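Open day at Clollov: an afternoon with the hand-held grippers

Posted 2023-09-19 by Moushumi Cassim

I had been looking forward to this one since the invitation came, and it was even better than I hoped! Clollov opened its training rooms to visitors for an afternoon, and our little group from the Jolivov makers' club got to see how people teach robots to tidy up. The job at the bedroom station was snacks and a tray, on a flowered bedspread.

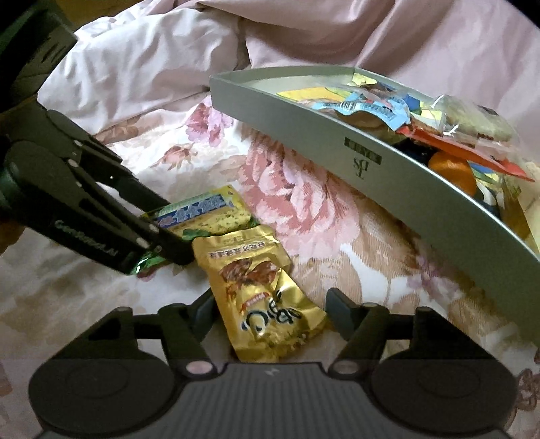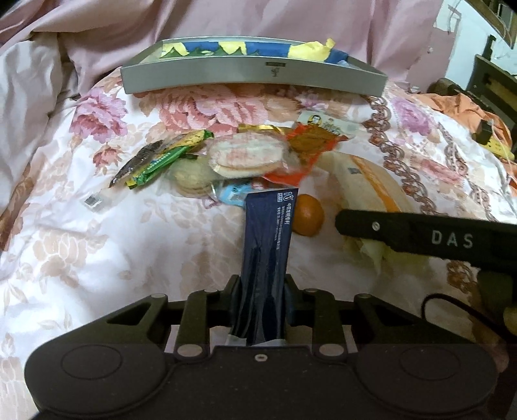
Snack sorting at the bedroom station, with a pair of hand-held grippers.

Pascual Vergara showed us around. A person holds one gripper in each hand, squeezes to close the fingers, and does the chore at a normal pace while everything gets recorded. Later the recordings go into training a robot arm with the same kind of fingers. I knew that much from reading, but watching it up close is a different thing. You start noticing how much your own hands do without asking you (try picking up a foil packet by its edge sometime and pay attention to your thumb).

Foil is the hard part, according to Pascual. It slides, it crinkles, it catches the light, and a half-full packet folds when you pinch it. Fruit is easier to grip but rolls away if you come in from the side. They have 245 takes of the snack task so far and want a lot more, with different bedding and different people.

Then we got to try! We had 3 tries each, and I dropped a cookie on my first. Gisela Cisternas from our group was by far the best of us and put it down to years of using kitchen tongs. The grippers are lighter than I expected, but my wrists still knew about it by the end.

Upstairs, Iara Iturra ran a shorter session on playing back the recordings. She let us step through a take slowly and pick out the moment where the grip went wrong. I could have stayed there all evening.

Coffee was in the hallway, and the line was long, so go early. The next open day is planned for December, with 33 places. Bus 4 stops right outside, and you'll want short sleeves or ones you can roll up.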